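Snack corner opens at Fullholm reading room

2 March 2024

The reading room in Fullholm has a new snack corner from this Saturday. Visitors can now buy something small to eat without leaving the building and without losing their seat, which was a common complaint during the winter months.

The idea came from Yusri Ginting, who has worked at the front desk for two years. In December he put a sheet of paper by the entrance and asked people to write what they miss in the reading room. He received 69 answers. Many people asked for longer opening hours, a few wanted softer chairs, but the largest group simply wanted a snack in the afternoon.

"I expected that they would ask for more books," Ginting said. "Some did, of course. But students come at noon and stay until we close, and the nearest shop is 900 meters away. In bad weather it is a long walk for one chocolate bar."

The corner is small. It has a table, a tray and a clear display stand with steps, so that the products in the back can be seen as well as those in the front. Snickers bars are among the first products on offer, together with other small packaged items. 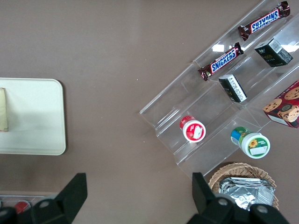

Choosing the stand took more time than choosing the snacks. The first plan was a closed cabinet, but it needed a key and somebody to keep the key. A basket was also tried for several days. Things sank to the bottom of it, and visitors had to dig with their hands to find what they wanted. With steps, the staff can see quickly which product is finished and must be filled again.

Payment is made at the front desk. All snacks must be in closed packages, and hot food is not sold. Visitors may eat at the long table near the windows, but not in the rows where the older books are kept. Drinks with a lid are permitted in both areas.

Uldis Uibo, who is responsible for the building, was at first not in favor of the plan. He was worried about crumbs on the carpet and about wrappers left between the pages of books. He agreed to a trial after two more trash cans were ordered for the reading area.

"I still have my doubts about the nuts," Uibo said. "If the floor stays clean until summer, I will say that I was wrong — and I will say it loudly."

The income from the snacks will go first to new reading lamps. Almost 100 visitors use the room on a busy day, and several places along the back wall are too dark in the evening.

The selection will change according to what people buy. Suggestions can be written in the notebook at the front desk. The snack corner is open during the normal hours of the reading room and closes 15 minutes before the doors.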